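Speaker notes: storing and stacking paper cups at self-serve drink stations
Draft 2, Siobhán Dolan. Slot is 22 minutes with questions.

**Opening (2 min)**

- State the scope: single-wall kraft cups, hot drinks, unattended counters. Lids and sleeves are in Vichien Rattanakul's talk. Refer people there.
- The numbers come from the Konton site log for September: 1,591 cups issued, 381 thrown out unused. Put both figures on screen and leave them up.
- Define "unused" before anyone asks. No drink was poured. The cup was pulled from the stack and left, dropped, or nested so tightly that the rim split on removal.

**Anatomy of the cup (4 min)**

- Pass the samples around now.
- Three terms are enough: the rolled lip, the side wall, the recessed base. The base sits up inside the wall, so an inverted cup shows a short raised rim with the disc set below it.
- The lip is the widest part and the stiffest. An inverted cup rests on it and is hard to knock over.
- A cup on its side will roll in an arc toward its narrow end. Demonstrate with one sample. Don't use the lectern, it slopes.

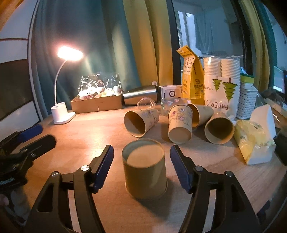 *Slide 6. One kraft cup inverted on its lip, with others on their sides behind it.*

**Orientation (6 min)**

- Point to the inverted cup first. The recess and the base disc are both visible from this angle.
- Then the cups behind it. Openings face different ways. At a station, each of those has to be picked up and turned before it can be filled, and fingers usually end up inside the lip.
- Mention print briefly. Floral line art on kraft is harder to inspect for stains than a plain wall. Nurhan Özkan disagrees and may say so.
- Recommendation: short inverted stacks, lip down, on a dry tray. Refill from the bottom of the sleeve.

**Dispensers (5 min)**

- Compare the Ledov tube with the Saraç open rack. Give the jam counts from the handout, no commentary.
- Skip the Dristia unit if time is short. Lindsay Ruddock has the spare parts list.

**Questions**

- Likely: does humidity affect nesting? Yes. We have no controlled data.
- Likely: compostable linings. Out of scope.
- Collect the samples before the break.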